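4.2 Grasp point selection from the wrist view 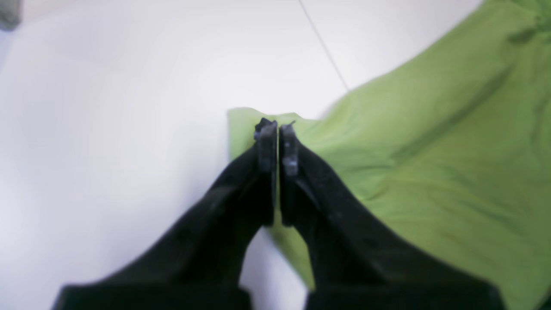
Figure 3. Wrist camera view with the fingertips close together at a folded corner of a green cloth.

The planner takes a single wrist image and scores candidate grasp points along the cloth outline. Corners that stand clear of the main body of fabric score highest (Figure 3). We trained the scoring network on 346 labeled images and held out 42 for testing. Bright surfaces wash out easily, so exposure is fixed before each run — the Hondero driver otherwise resets it. Candidates within 20 pixels of each other are merged, and the top two go to the motion planner.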